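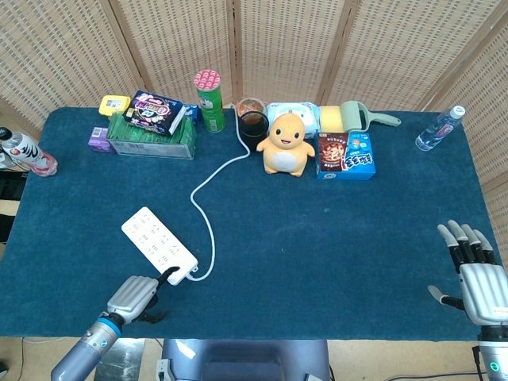 How many things can you keep on a table before it stops being a table? In my case the limit is one row along the back edge, and everything in front of that row has to earn its place.

I worked this out over a few weeks in December, when the long table in our back room had become the spot where anything without a home got put down. Mail, batteries, half a bag of birdseed, a lamp I was meaning to rewire. Every time I wanted to use the table I had to clear it first, and clearing it meant moving the pile to a chair, and then I couldn't sit down.

So I took everything off and started over. The cloth went on first. It's a dark teal felt, and I bought it from a seller in Trutville who cuts it to length. I'd been using a cotton tablecloth before that, and it slid around every time somebody leaned on it. Felt stays where you put it. The drawback is crumbs. They sink in, and a damp sponge only pushes them further down. I go over it with a lint roller every few days and shake it out over the porch rail when that stops working.

The screen was already in the house. It's the folding kind with woven rattan panels, light beige, and it used to stand in the bedroom hiding the laundry. I opened it up behind the table and brought it around the right side. It makes that end of the room feel like its own place, and it stops things from rolling off the back, a benefit I hadn't thought about when I dragged it in there. Dusting the weave is a chore. I use an old paintbrush, two inches wide, and I do it when I remember.

Then the back row. This is where the snacks and small household things live now, lined up along the far edge. The green packets sit in a clear plastic tray, and without the tray they'd be all over the place by the end of the day. The tall green canister stands on its own. Boxes go at the left end, small ones, a yellow one and a purple one and so on. I don't have a system for which goes where. The only rule is that nothing comes forward of the tray and stays there overnight.

My brother-in-law, Trevor Inskip, thinks snacks belong in a kitchen cabinet. He's probably right, but our kitchen cabinets are full of pans and there are six of us here on a normal weekend. If the snacks are in the back room, people go to the back room to eat them, and I can cook without anyone standing in front of the refrigerator.

The power strip took me the longest to settle. I wanted one that could sit on the table, so that phones and the small speaker could be plugged in without somebody crawling underneath. The first one I tried was an Ekinci, black, with a cord so stiff it held its shape from the package and lifted one end of the strip off the cloth. I gave it a week and moved it to the garage. The white one that replaced it has a thin cord that lies down fairly well. It still wanders. I tend to leave the strip wherever I last used it, usually at an angle, with the cord looping across the middle of the table toward the back.

I've tried to fix the cord. Adhesive clips don't stick to felt at all – I should have known that before I bought a bag of 10. Binder clips on the table edge worked until somebody pulled the strip forward and all of them let go together. What I do now is leave enough slack that the strip can move and run the rest toward the back. When I need the whole table, I coil it up by the canister. It takes a few seconds.

One thing I'm careful about is drinks. Cups go in the back row too, and the power strip stays nearer the front. That puts them a good distance apart most of the time. I had a spill on the old tablecloth last year that came close to an extension cord, and I'd like not to do that again.

Cost, for anyone who wants to know. The felt and the white strip together came to under $50. The table I already had. It came from the Gravine outlet when they were closing the store, and it had been marked down to $200 on account of a scratched leg that nobody sees with the cloth on.

What's left to do is the lamp. It's still on the chair with its cord off. I have the new plug for it in a drawer, and I need a free afternoon and a small screwdriver, which I think Trevor has.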